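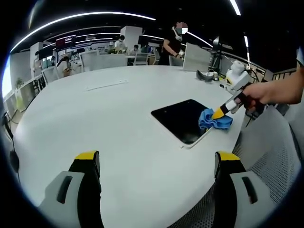

Our project is about the way people choose a seat in a shared study room, and why some seats stay free even when the room is full. We started this project because all of us had the same experience in the exam period: we came to the library, we saw many free chairs, and still we went home again. Most of the older studies we read for the course look at long rectangular tables, where every person has a clear side and a clear corner. A large round table is a different case. It has no corner, and its white top has no line which tells you where your place ends and the place of your neighbor begins. If in addition something lies on it, such as a flat black panel with a blue cloth over its edge, a person who arrives must decide how far from these things it is polite to sit. We wanted to know how students make this decision and if the shape of the table changes it.

1. Group and work division

The group had four members. Miroslava Pylypenko made the observation sheet and was responsible for the counting. Vimala Annamalai and Brenda Huenchumán did the interviews and wrote them out. I, Jana Oltmanns, did the reading of the literature and put this report together. Every member did at least one observation shift, so nobody wrote about a room she had not seen.

2. Place and method

We worked in the Stonari building, on the second floor, in May. This floor has both round tables and rectangular tables, and the chairs are of the same model everywhere. This was important for us, as in our first idea we wanted to compare two buildings, and there the chairs were so different that we could not have separated the effect of the table from the effect of the chair.

An observation was one person who enters, chooses a seat and stays in it longer than five minutes. For each observation we wrote the type of table, how many persons were already sitting at it, the distance to the nearest person counted in chairs, and if there were objects on the table without an owner near them. We did not write names or anything personal. In total we have 1,766 observations. In the first week we lost part of one morning because two of us understood "distance" differently (one counted the empty chairs, the other counted the steps from chair to chair). We took these sheets out and they are not in the total.

We also gave a short questionnaire to students who were leaving the floor. We printed 500 copies and received 123 back with all questions answered. The interviews followed a list of open questions and took place in the corridor near the stairs.

3. Results

At the rectangular tables the students behaved as the literature says. The first person takes an end seat, the second person takes the opposite end, on the other side. The middle seats are filled last. At the round tables the second person very often did not sit down at all but continued to another table. When the second person did sit, she usually chose the place nearly opposite, even if from there she had the window light in her eyes.

Objects without an owner had a stronger effect at the round tables. At a rectangular table a jacket or a notebook blocked one seat, sometimes also the seat next to it. At a round table one object was often enough to keep the whole table free. Several students said in the interviews that at a round table they feel like a guest of the person who was there first. One student put it like this: "It looks like a meeting, and I was not invited."

4. Limits

We observed only one floor and only one month, and it was close to the exams, when people stay longer. We also could not see if two persons knew each other before they sat down. Groups of friends surely use the round tables in another way, and our sheet has no column for this. With so many questionnaires not returned, we must be careful with the answers, as perhaps mainly the students with a strong opinion took the time.

5. Suggestions

We would place the round tables in the area where talking is allowed and keep the rectangular ones for silent work. A cheaper possibility is to mark the places on the round tables with a small mat or a thin line. We would like to test the mats at one table in the next semester, if the library agrees, with the same observation sheet and a new column for groups.

We thank Melaniia Hnatiuk for reading our first draft and for her patience with our tables of numbers, which are in the appendix.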